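Home Current Issue Archive Submissions About

4. Findings: Saying Yes and the Cost of Exposure

4.1 Early acceptance and the growth of commitments

Most of the bloggers we interviewed described the first year of guest posting as a period in which they accepted everything. They wrote for parenting sites, recipe sites, small business newsletters and, in one case, the customer magazine of a furniture shop. Payment was rare. What they received was a byline, a short biography and a link back to their own blog, and most of them thought this a fair trade at the time.

The 962 posts in our sample show the same pattern. Guest posts cluster in the first months after a writer's earliest acceptance by a larger site, and in those months the writer's own blog tends to go quiet. Ida Hellwig, who ran a blog on family budgeting, kept a spreadsheet of pitches and deadlines and let us read it. In December she had agreed to write up to 3 pieces a week for other people, all of them unpaid. Her own blog had no new entry that month.

Writers seldom called this a problem when they talked about it in the present tense. The word "opportunity" came up often. The word "tired" came up mostly in interviews with people who had already cut back.

4.2 Platform rules

Conditions differed by platform. Ulasine let writers republish their work elsewhere after a waiting period. Skallholm did not, and asked for the removal of earlier versions. Clalard left the matter to the writer.

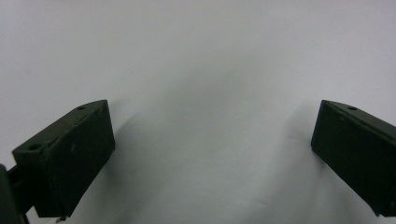
Figure 3. Two dark green gripper fingers against a pale gray-white surface.

Editing practice mattered more to our interviewees than republishing rights. Two of them had stopped writing for Skallholm after their openings were rewritten without notice. Ya-wen Kong, a travel blogger, said she could live with cuts but wanted to see them first. She still sends work to Rathjen, where the editor returns a marked copy – slowly, by her account, but always.

4.3 Learning to decline

The writers who stayed active longest had some fixed way of turning requests down. Kong used a saved email of four lines. Hellwig set a limit of two guest posts a month and put it on her contact page, where editors could read it before writing to her. She reported that a few of them wrote anyway and that she found the second refusal easier than the first.

Declining had a price. Invitations dropped off for most of these writers, and referral traffic to their blogs dropped as well. Subscriber numbers were less affected, although our figures here rely on what the writers told us and could not be checked against platform records. We return to this limit in Section 6.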